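PRESS RELEASE

19 Nov 2018

Clelelgate adds Toledo to its walking holidays for next year

Walking holiday company Clelelgate has opened bookings for a new week in central Spain, based in the old city of Toledo. The first departure is in September 2019. It is the company's first holiday outside Britain and follows several years of running walking weeks from Wustwood, its lodge outside Pravgate.

The holiday lasts seven nights. Guests stay in the same small hotel throughout, inside the old city, and go out on foot or by minibus each morning. There are five walking days and one free day, which falls in the middle of the week. Most walks take between four and six hours, including a stop for lunch. The longest day has just over 400 metres of climbing, and the other days have a good deal less.

The first walk keeps close to the city, following the Tagus and then climbing to the road on the far bank, where there are wide views back over the rooftops. The second and third go into the hills to the south, on farm tracks and stony paths. After the free day the group returns to the river for a flatter walk, and the last day is spent among olive groves and open country, finishing in a village where an early evening meal has been arranged.

A spokesperson for Clelelgate said: "People who come back to Wustwood each year have been asking us for somewhere warmer at the end of the summer. We looked at the coast, but it was busy and the walking was rather short. Toledo gave us a proper town to come home to in the evening and quiet paths within easy reach. We have walked all of the routes ourselves, some of them in both directions, and dropped two that had too much road in them."

The week is graded as moderate. Anyone who is used to a full day's walk on uneven ground should manage it, but the streets of the old city are steep and cobbled, and the walk back to the hotel from the minibus is uphill. It can still be hot in the afternoon in September, so the group will leave soon after breakfast and aim to be off the hills by mid-afternoon. Guests should bring boots with a good tread, a sun hat and enough bottles to carry two litres of water.

The price is £867 per person for two people sharing a room. A single room costs £1,137 for the week, and a small number have been set aside on each departure. Both prices include seven nights' bed and breakfast, five packed lunches, three evening meals, all minibus travel during the week and a walk leader on each of the walking days. Flights are not included. A coach will meet guests at Madrid airport on the first afternoon and take them back there on the last morning. Guests who would rather travel by rail can make their own way to Toledo and join the group at the hotel.

On the free day there is no programme. Leaders will be able to suggest places to visit in the city, and will have notes on two short walks for those who want to stretch their legs without the group. Entry to museums and churches is not covered by the price of the holiday.

There will be 30 places in all in the first season, split between two departures one week apart. Each group will have two leaders, so that on three of the walking days there can be a shorter walk for anyone who wants an easier time. The shorter walks use the same minibus and meet the main group for lunch or at the finish.

The spokesperson added: "We would like to see how the first two weeks go before adding any more. If they fill, we will look at a spring date, when the hills are greener and the days are cooler. We are in no hurry to run it all year round."

The weeks at Wustwood will carry on as before. The programme there runs from spring to late autumn, with short breaks as well as full weeks, and the dates for next year are now out. The lodge will close for part of the winter while the drying room is rebuilt and the kitchen floor is replaced. It will reopen in time for the first walking break of the spring, and bookings already made for next year are not affected.

Guests who have stayed at Wustwood can book the Toledo holiday straight away. Bookings open to everyone else in the new year. A deposit holds a place and the balance is due ten weeks before departure. Travel insurance that covers walking is a condition of booking, and leaders will ask to see the details on the first evening.

A full day-by-day itinerary, with distances and a kit list, is available from the Clelelgate office in Pravgate, by post or by email.

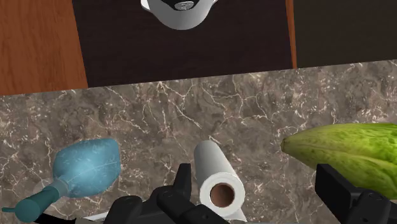 The office can also send the 2019 Wustwood programme on request, and will answer questions about diet, room types and the grading of individual walks before a booking is made.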